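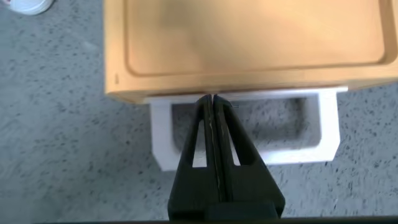

**tinness_kate:** Before you put any oil on it, please wash it and let it dry standing up overnight. I have seen too many people close the dirt inside the wood and then complain that the oil smells.

---

**ignacio_m** (thread starter)

Thank you, Kate. I forgot to write my question under the photo, so I write it now.

The board is wood, with a shallow groove that goes along the edges, and it lives on our gray speckled counter. I bought it in May from a shop in Aseldale. The man there told me to oil it with sunflower oil from the kitchen. I did this 4 times. Now the surface is sticky when the weather is warm, and the groove is the worst part, because the oil collects there and I can not wipe it well. There is also a small dark mark on the front edge, on the left side. I would like to know if this mark is a problem or if I can forget it.

My wife says we should buy a plastic one and stop talking about boards at dinner.

---

**Nestor Salazar**

Sunflower oil does not dry properly. It stays soft, and after some months it begins to smell old. You need mineral oil, the kind from the pharmacy, or a board cream with wax.

First remove the old oil:

1. Hot water and dish soap, both sides, quickly. Do not leave it in the sink.
2. Coarse salt and half a lemon, rub along the grain. For the groove, put a cloth over the end of a spoon handle.
3. Rinse, wipe, stand it on its edge until the next day.
4. If it is still sticky, repeat.

After this, sand it lightly with 80 if the surface is rough, then finish with something finer. I go up to 300 or whatever the shop has near it.

---

**tultus**

I do not agree with starting at 80. It is very coarse for a board which is only sticky. You will make scratches that take a whole afternoon to remove, and inside the groove you will never remove them. I would not sand at all before two or three washings.

Also, mineral oil does not dry either, Nestor. It only does not go bad.

---

**Nestor Salazar**

Correct about the drying, I wrote it badly. About the sanding, I said "if the surface is rough". My own boards are used every day by three teenagers, so maybe my idea of rough is different from yours.

---

**tultus**

Maybe yes. From the photo his board looks smooth and even a little shiny, so I would leave the sandpaper in the drawer.

---

**oldspoon19**

About the dark mark on the edge. On mine I had something similar and it was a small dent where dirt had gone in. I cleaned it with a wooden toothpick and a little baking soda. If you can feel it with your fingernail, it is a dent. If you feel nothing, it can be a stain or only part of the wood, and then I would not touch it.

---

**ignacio_m**

I feel it a little with the nail. So a dent, I think. I will try the toothpick.

Another question for everybody. Do you keep the groove side up all the time? My mother-in-law cuts bread on the flat side and meat on the groove side and she is very strict about this.

---

**tinness_kate**

Your mother-in-law is right. Meat on the groove side, bread and fruit on the other. If you use both sides, they also get the same amount of water and air, and the board stays flatter. Mine was always lying on one side and now it turns like a plate when I cut an onion.

---

**oldspoon19**

I use only one side and mine is flat after many years. I think it depends more on the thickness. Thin boards bend, thick ones forgive you.

---

**tinness_kate**

It can be. But he should still not store it lying flat on the counter after washing. The water stays under it.

---

**ignacio_m**

Dec 26, 2020

I come back with the result. I washed it two times with soap and one time with salt and lemon. The top is not sticky anymore. In the groove there was still a soft yellow line, and the spoon handle with the cloth took most of it away. I did not sand, sorry Nestor. The toothpick made the mark on the edge lighter but it is still there, and I can live with it.

Yesterday I put the mineral oil, one thin layer, and wiped it after some hours. The color became darker than I expected. Does it stay like this?

---

**Nestor Salazar**

No need to say sorry. The color goes back a little in one or two weeks. Put a second layer when it looks dry and pale, and not before.

---

**tultus**

And wipe the groove twice.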